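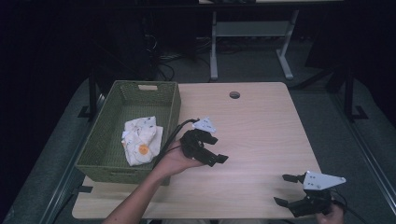
Workshop Notebook / Partner Software

Feb 6, 2026

Back from the reseller day in Starkbridge and writing this up while I can still read my own handwriting. Most of it was Divach, of course, and most of the Divach talk was about the new licensing for small offices. The old plan stopped at 19 seats, and we've had three customers bumping their heads on that ceiling since October, so I was very glad to hear the small-office tier now goes up to 31. Jarosław Urbańczyk asked the question I'd been saving up (what happens to people in the middle of a term?) and the answer was that they can move over at renewal, with no penalty, but not before. I wish it were sooner, but I can live with it!

Anyway, back at the bench. I put the preview build on the spare machine this afternoon and brought over a copy of the Hivutville customer's mailboxes, all 109 of them, to see how the import tool behaves when you give it something lumpy. It got through all but 3. Those three have shared calendars pointing at an account that was deleted ages ago, and the tool stops at the first dead link and writes a log line that only says "owner not found." If you run into this, clear the calendar permissions on the source side and start that mailbox again from scratch. Resuming does nothing at all, as I found out after a good long wait and a cup of tea.

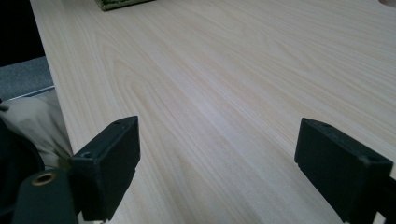 Tabletop, pale wood grain.

The admin screen is much nicer than the last one, I have to say, although they've moved the backup schedule under Devices, where I would never have looked for it. Vaughan office, please note, your printed guide is going to be wrong on that page.

Still to do: try the import with the mail filter switched on, and ask Divach whether the preview key runs out on its own or has to be released by hand. Jarosław thinks by hand. I've left the spare machine running with the test copy on it, so please don't shut it down, and if you need the login it's in the usual place under the old project name.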